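4. Caring for your Clellus table top

Now that your table is standing level, give the top a little time before you load it up - 25 hours is what we like at home.

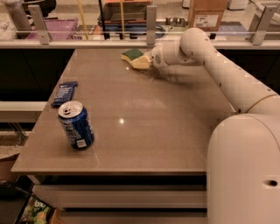

1. Mix 4 drops of mild dish soap into a bowl of warm water.
2. Wipe with the grain of the finish, end to end, and don't hurry.

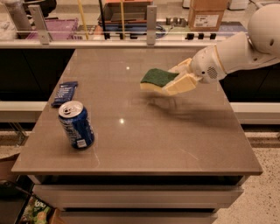 Fig. 5. Sponge and soda can at the table top.

3. Go over it again with a soft, dry cloth.

Caution: please keep bleach and oven cleaner well away from the finish.

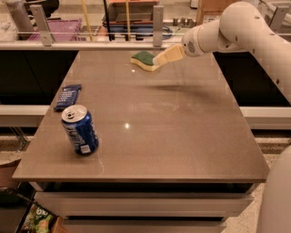
Note: a new top may need this twice in its first week, so don't fret.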